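Farnville's Big Sing, Second Time Out
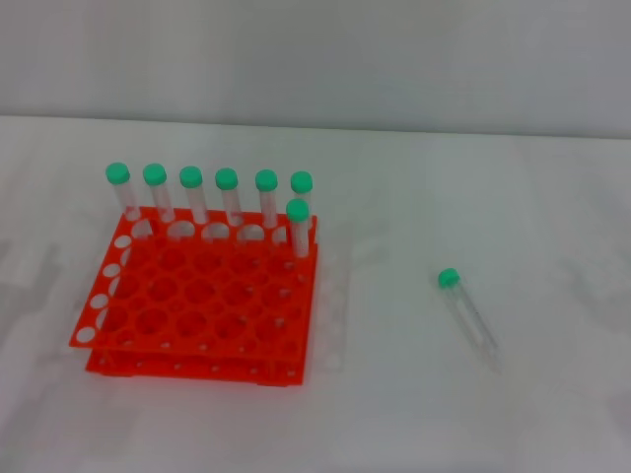

Green-capped tubes and their orange-red rack.

Two parishes, one choir. Alholm and Farnville tried it in August and are at it again for Advent. 28 singers, most from Alholm, packed into the side chapel. No heating till 7. Coats on, hymn books out.

The Holeck setting first, then the Szulc carol, which is harder then it looks. Altos lost by page two. Started over. Better.

Supper after, soup and rye bread, bring a bowl. Last year's collection came to $910 and went to the roof fund. Still 15 slates short. Doors open 6:30, side entrence only.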